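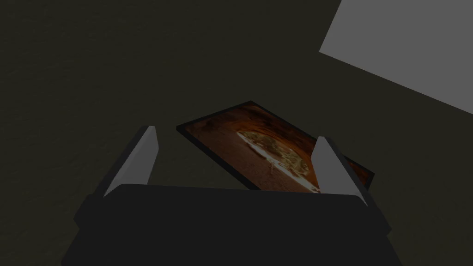
Writing acceptance criteria before running a simulated grasp test is a habit I picked up late, and our checklist at Bakstead is mostly a record of why. The checklist covers flat objects handled with a two-finger gripper, in simulation first. A typical target is a thin framed picture of a pizza in an oven, lying flat with its long edges on a diagonal and the fingers open over it. A tall box forgives a sloppy approach. A thin flat object does not, and most of our rules come from that difference.

The current version has nine rules. I will go through the ones that caused arguments.

**Rule 1: State the grasp axis before the run.** The operator writes down which pair of edges the fingers will close on. If the axis is chosen by the planner, the planner's choice is logged before motion starts. We used to fill this in afterward, and the logs were full of grasps that matched the plan perfectly. Gemma Messina went through the February batch and found that the field had been copied from the result.

**Rule 2: Clearance is measured from the fingertip to the support surface.** Our old sheet used the tool frame origin, and two people on the same team had placed that origin in different spots. Neither was wrong according to the document we had. The definition now sits in the first line of the config file, with units.

**Rule 4: No contact parameters may be changed between runs in a batch.** Friction, stiffness, damping and solver step are fixed and hashed. If a value has to change, the batch ends and a new one gets a new number. Arturo Bortolotti objected that this makes tuning slow. It does. Tuning runs are allowed, but they go in a separate folder and are never quoted in a report.

**Rule 5: A run counts as a success only if the object is held for the full dwell time.** Ours is 8 seconds after the lift ends. Thin objects can creep between the pads slowly enough that a short check misses it. Before this rule, "success" meant that the object had left the surface at some point.

**Rule 7: Record the wrist view at the pregrasp pose.** One still is enough. The reviewer should be able to see both pads and at least one free edge of the object. It is fine if the housing hides the near side - that is normal for a camera mounted behind the fingers - but the hidden edge must then be checked against the pose data.

**Rule 8: Failed runs stay in the set.** The last batch had 106 runs, and all of them are in the folder, including the ones that ended in a planner timeout. Irina Hodoroagă wanted a separate category for timeouts so that they would not be mixed with dropped objects. We added a cause code and kept the total unchanged.

A few items are still open. Rule 3 sets a limit on approach speed, and I no longer think one number makes sense for every object thickness. Rule 6 asks for a second reviewer, which the Comudthorpe group does consistently and we do when someone has a free hour. Rule 9 covers the handoff from simulation to hardware, and it is currently one sentence long.

Pierina Piras asked if the checklist could be used with suction tools. Rules 4, 5 and 8 carry over as written. Rule 2 needs a new reference point, and Rule 7 would have to be rewritten for a single cup. I have started a draft and will post it when the clearance definition has been through one full batch.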